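How Loud Is Lunch? Noise in Our School Cafeteria
Project report, spring term

Why I picked this

I sit by the dish return at lunch because that's where my friends sit, and for most of last year I came home with a headache and figured I needed glasses. I got my eyes checked and they're fine. Then my aunt came to school for a lunch event, and the first thing she said in the car afterward was "how do you eat in there?" So when we had to pick something to measure for our term project, I already knew.

My question was pretty simple: how loud does our cafeteria get, where is it worst, and can you make it quieter with cheap stuff? I started in October thinking the answer to the last part would be "hang up some blankets." It's a bit more complicated than that but blankets do come into it!

My group was me, Thaís Camargo and Bình Đặng. Thaís did most of the survey and Bình did the maps and argued with me about averages. I did the measuring and I'm writing this up, so if something is explained badly that's on me.

A little background on decibels

You can skip this if you had physics already. Sound level is measured in decibels, and the scale isn't a normal ruler kind of scale. Going up by 10 means ten times the sound energy, but to most people's ears it comes across as twice as loud. Normal talking a few feet away is in the 60 range. A vacuum cleaner is in the 70s. The problem with a cafeteria is that once the room gets loud, everybody talks louder so they can be heard, and that makes the room louder again. This has a name, the Lombard effect, and once you know about it you can't stop noticing it. I've caught myself yelling about a math quiz to someone two feet away.

The other thing that matters is echo, or reverberation if you want to be proper. Hard surfaces bounce sound and soft ones soak some of it up. Our cafeteria has a tile floor, painted block walls, a high ceiling and big windows on one side, so it's basically a giant bathroom with pizza.

How we measured

We borrowed a sound level meter from the science department, a Skusex handheld one that's older than I am, and checked it against a second meter before we started. They disagreed by less than one decibel so we left it alone. We also tried a phone app and it was all over the place, so none of the app numbers are in here.

Bình drew the room on graph paper and we picked four spots: the dish return, the middle tables, the window side, and the corner by the stage curtain. At each spot I held the meter at the height of a seated person's ear (I used Thaís as the ruler, she was very patient) and wrote down a reading every 15 seconds for as long as I could before somebody came over to ask what I was doing. People asking what I was doing turned out to be our biggest source of error. If four kids are shouting "testing, testing" at the meter, that isn't data. I crossed those out and put a note next to them.

By the end we had 3268 readings that we trusted. That's a lot of writing numbers on a clipboard, and my handwriting got so bad by the end that Bình had to call me twice to ask if something was a 1 or a 7.

What we found in the room

The empty cafeteria sits at 46 decibels, and that's with the coolers humming. I thought an empty room would be lower, but those coolers really do hum. Once first lunch is seated it goes up fast, and it stays in the high 70s with jumps into the 80s.

The dish return was the loudest spot in every single session. Some of that is trays getting slammed, but a lot of it is the location - two walls meet right behind it and there's nothing soft anywhere near. The middle tables came second, which surprised Thaís, who had bet on the windows. The window side was louder than the curtain corner but not by as much as we expected.

The curtain corner was the quietest every time. It's also farther from the serving line, so we can't say it's all the curtain. We asked if we could take the curtain down to check and got a very quick no.

The survey

Thaís handed out a one-page survey at both lunches. The question that got the strongest answers was "Do you ever leave early because of the noise?" and plenty of people said yes, more than I would have guessed from looking around. A few wrote extra comments. One said "the noise is fine, the line is the problem," and that's fair, but it's a different project.

Mrs. Meireles (Jucélia Meireles, who runs the kitchen) filled one out too and then talked to us for most of a period. She told us the staff by the dish return switch places halfway through because nobody wants to be there for both lunches. She also pointed out that the old plastic trays were quieter than the ones they have now, and she's the only person we talked to who had thought about the trays at all. I wish we had gone to her first.

Trying out materials

For the second half we wanted to test what soaks up sound without having to redecorate the whole cafeteria. So we built a test box, a big cardboard carton with a little speaker at one end and the meter at the other, and lined it with different things. The speaker played the same recording every time, one minute of actual lunch noise that I recorded at the middle tables. We tried:

Nothing (bare cardboard)
Egg cartons
A fleece blanket, flat
The same fleece blanket, folded and bunched
Carpet squares from Flelline, left over from the library
Cork sheet

We did four runs of each and averaged them. I wanted to do three, Bình wanted ten, and four is where we ended up.

Egg cartons did almost nothing, and I was sad about it, since everyone on the internet swears by them. The flat blanket was a little better. Bunching up the same blanket made a clear difference, and the carpet squares came out in nearly the same place as the bunched blanket. Cork was in the middle. Bunched up works better than flat because there's more thickness and more air in the folds for the sound to get lost in, and I think that's probably part of why the stage curtain corner is nice to sit in. Curtains are pretty much bunched blankets that somebody hemmed.

One thing we got wrong at first was putting the box right on a bare table. The readings jumped around and we couldn't work out why until Bình put his hand on the table and felt it buzzing. We put a folded towel under the box after that and threw out the first batch.

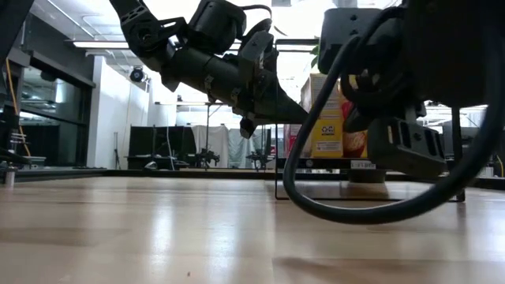 Tables were the part of this I hadn't thought about at all. Everyone looks at walls and ceilings when they talk about echo, but a cafeteria has a huge amount of flat hard surface right at the level of people's plates and mouths, and every voice hits it before it gets anywhere near a wall. A light wood top like this one, shiny enough to throw the overhead lights back in big streaks, is a good thing to picture if you want to imagine what your voice is doing. It isn't exactly the same, light and sound don't bounce in identical ways, but a smooth hard surface sends a lot of both right back. We tested the idea in a small way by playing our lunch recording over a bare table and then over the same table with a thick cloth on it. The cloth brought it down a little, less than I hoped, and what changed most was the sound of things being set down. A fork on bare wood is a sharp little crack. On cloth it's a thud you barely hear.

That got us interested in the trays again. We dropped an empty tray from the height of my hand (Thaís measured, same height each time) onto a bare table and then onto a thin rubber mat, the kind you line a shelf with. The mat won by a lot, and out of everything we tried it was also the cheapest.

What we'd suggest

We wrote a one-page letter to Mr. Paiva, the vice principal, and asked for two things. The first is rubber matting on the dish return counter, where the trays land. The second is some kind of thick hanging fabric on the two walls behind it. We didn't ask for ceiling panels. We got a price for those from a company called Wakine and it was way outside what a school our size is going to spend because three kids had a clipboard.

He wrote back and said yes to the matting and "let's talk" about the fabric, which has to be the fireproof kind. We hadn't thought of that and we should have.

Problems with our project

We only measured at lunch on regular days, so assemblies and rainy days with indoor recess aren't in here. The meter only gives one overall number, so we can't say which pitches are worst, and I think the high ones (trays, forks, squealing chairs) are what give me the headaches. The box is also a lot smaller than a cafeteria, so the materials results tell you which thing beat which other thing, and that's all. Please don't take our box numbers and multiply them up to room size. Bình tried it and got a cafeteria quieter than a library at midnight.

If I did it again I'd start with the trays, and I'd measure chairs too. Chairs scraping on tile deserve their own project and I hope somebody in next year's class takes it.

Thanks

Thank you to Mrs. Meireles and the kitchen staff for letting us stand in the way, to Ms. Malinowski for the meter and for reading two drafts of this, and to the library for the carpet squares. The matting goes in over break and we're going back afterward with the clipboard to do the dish return one more time.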